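# Cold Room, Short Pipe

The lease on the Chávez building runs to 20 pages, and seven of them concern drainage. The former bakery had floor drains at the front, where flour carts were washed, and none at the back, where Ultidier wanted its tanks. The brewery cut a trench across the slab in September and moved the bar wall to clear it. The taproom opens to the public on 29th November with 8 beers on draft, all of them lagers.

Lager sets the layout. An ale can leave the tank in two or three weeks. Ultidier's house pilsner stays cold for much longer than that, so the tanks take up more floor than the seats do. The kitchen lost its storeroom to the glycol chiller, and the dining side was reduced to a single row of booths along the street windows. The permit allows 159 people, staff included.

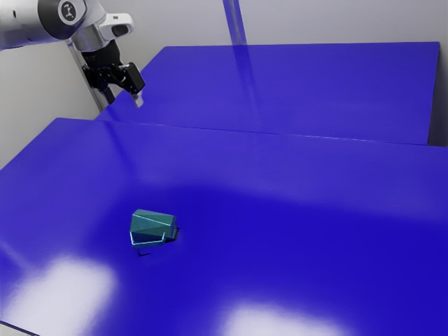

Draft lines are where most new taprooms lose beer. A long run from cooler to faucet warms the liquid, gas comes out of solution, and the first part of each pour goes down the drain as foam. Ultidier put the cold room directly behind the bar and ran the lines straight through the wall. Line balance still has to be set at the faucet, with a gauge and a glass. The brewery set each line separately, raising the pressure until the pour was steady and then leaving it overnight before checking again.

The faucets are side-pull models with a ball valve, which lets the bartender control foam and flow with the same handle. Two of the lines serve the unfiltered version of the pilsner, sold under the name Ullimero. It is drawn from the same batch and skips the final filter pass. Side by side, the filtered beer is drier and has a sharper finish. Ullimero keeps more bread flavor and loses it quickly once the keg is open, so it goes out in small kegs only.

Food is limited to what one oven and a cold counter can handle: pretzels, pickled vegetables, sausage on a roll, and a potato salad dressed with vinegar. The sausage comes from Bruker, a butcher on the same block, and is made with a coarser grind than the shop sells over its own counter. Prices were not final at press time.

Growlers will be filled at the bar until an hour before closing. Cans will follow when the labels are approved. The rear door on the alley is for deliveries, and customers enter from the street.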